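# Do Stain-Resistant Cutting Boards Earn the Price?

Paula Bălan - materials unit, final report

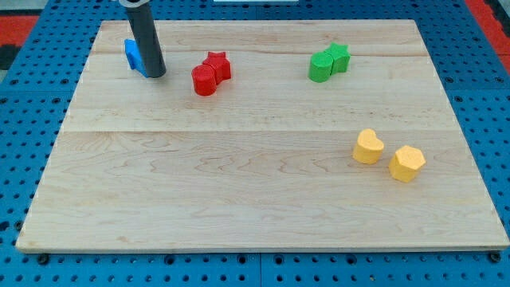

Wellgate sells a board oil that it says keeps food color out of wood for "a full season of cooking." A bottle costs three times what plain mineral oil costs at the hardware store. I wanted to know if the extra money buys anything, and I started out doubting it.

## What I did

I cut small test blocks from one maple plank, so the wood would be as alike as I could get it. One set got the Wellgate oil, one got mineral oil, and one got nothing. Each block took a spoonful of beet juice and sat for 200 minutes. Then I rinsed it, let it dry overnight and scored the stain from 0 to 100 against a printed color chart.

The company's leaflet mentions a survey of 3,889 home cooks. It doesn't say who they were, what they cooked or how they were asked, so I left it out of my thinking.

## Results

| Finish | Average stain score |
|---|---|
| None | 71 |
| Mineral oil | 34 |
| Wellgate | 31 |

Oil of any kind helped a lot. The gap between the two oils is three points, and when I scored the same block twice on different mornings my own numbers moved by as much as four. I can't call that a win for anybody.

## Problems

The color chart was read by eye, in a kitchen with one window. Beet juice is also only one stain - turmeric might act differently, and I ran out of blocks before I could try it. I didn't test wear from knives at all, and a season of cooking would involve plenty of that.

For now I'm buying the mineral oil. My teacher asked if the smell should count, and the Wellgate does smell better.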